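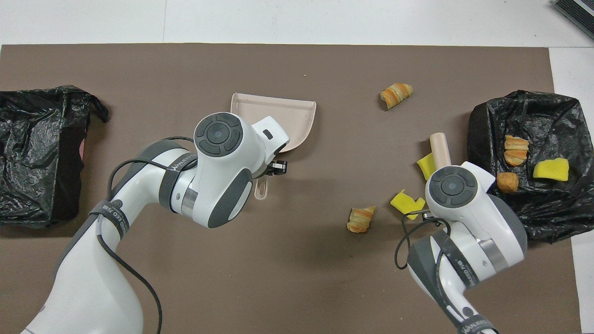
The Last Bus to Bodach

By the time Kaiwen Jin had found the right stop, which was on the wrong side of the road and behind a hedge, the 122 was already grumbling up the hill with its lights on, and he had to run for it with his mother's casserole dish held out in front of him like a crown on a cushion.

"Bodach?" said the driver.

"Bodach," said Kaiwen, as soon as he had the breath.

He had not been back since the spring his aunt moved out of the house by the chapel and into the flat over Fekete's, the shoe mender, where she said the smell of polish did her chest good. She was turning seventy on Saturday, and she had let it be known, through three different cousins, that she wanted no fuss whatever. So of course everyone was coming, and everyone had been told to bring a dish, and Kaiwen, who could cook eggs and not much besides, had been sent his mother's dish with his mother's dumplings already in it and strict orders to say nothing.

The bus was warm and nearly empty. A woman in a green coat sat across the aisle with a sleeping spaniel on her feet, and after a mile or two of looking at the dish she leaned over.

"Is that for Mei's do?"

"It is," he said. "Do you know her?"

"Know her? She taught me to swim, love. I was forty-six and frightened of the bath." She laughed so much at this that the spaniel opened one eye. "She stood in the sea up to her waist, in March, in a cardigan, and told me she'd stop there until I let go of her hand. Well, I couldn't have her catching her death, could I?"

Kaiwen had never heard this story. He had thought of his aunt, when he thought of her, as somebody who sent socks. He asked if there were any more like it, and there were, and they lasted all the way past the reservoir and down the long bends into the village, where the lamps were coming on and somebody had tied a balloon to Fekete's door.

"Did you make those yourself?" the woman asked, nodding at the dish as they got down.

He looked up at the lit window over the shop, and the small square shape of his aunt in it, waving both arms.

"No," he said. "My mum did. But I carried them."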